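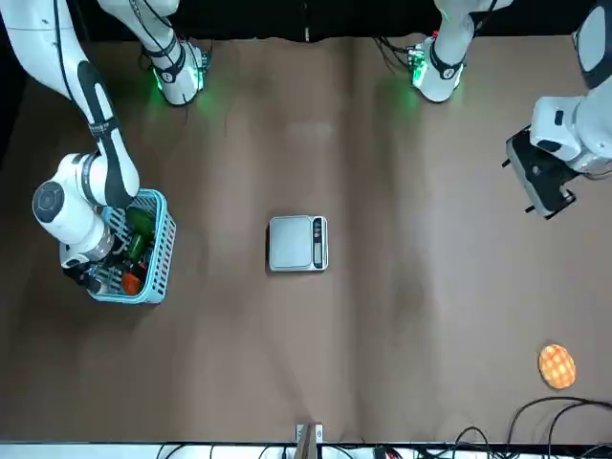 Page last changed: 2019-03-14

Parcombe's only launderette will close for 7 days in April while Plitier, the firm that owns it, puts in new driers. The old ones have served the town's 602 households with great loyalty and very little heat. Customers are being pointed to the branch in Jurovham, four miles off and uphill – a bracing walk with a week's towels. Prices will stay as they are until the summer, Plitier says, and the change machine will still refuse new pound coins.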